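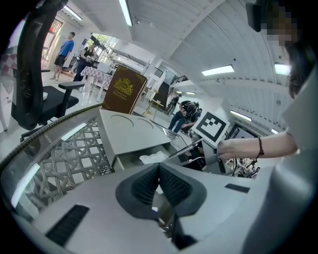
Reshma Pretorius asked us in September why a family should register again in Hanbridge when they already gave all their papers at the Urketti crossing. Many people write to us with the same question, so we start with it.

Why do I have to register two times?
The registration at Urketti is only for the border. It does not give you access to the clinic, the school or the monthly food card. For these you need the Hanbridge registration. Please bring the paper from the crossing if you still have it.

I lost my documents when I left. Can I still come?
Yes. Many families left home at night, without any papers. You will have a talk with one of our workers and you will sign a statement. It takes longer, but you will not be sent away.

How long do I wait for the food card?
The usual time is 28 days. Families with a baby, and people over 70, receive a temporary card on the same day.

How much is on the card?
The card has 186 credits for each adult per month, and it works in all shops that show the Tedell sign. Credits that you do not use stay on the card for 2 months.

Is there a place to sleep?
The center at Tedell has 300 beds, and in winter it is often full. Please call before you travel. If there is no bed, we look for a host family – this can take a few days.

I am looking for my brother. Can you help?
We can open a tracing request. Give us his full name, the name of his village, and the last place where somebody saw him. We never share your address with another person before you agree, also when this person is a relative.

Can I talk to somebody about what happened to me?
Yes, and it is free. Thảo Mai receives people in the morning from 9 to 12, in the small office behind the clinic. You do not have to tell everything the first time. An interpreter can be present, or can join by phone if you prefer not to be seen.

Will you give my name to the authorities?
No. Your file for the food card and your file for the clinic are kept separately. You can ask to read both.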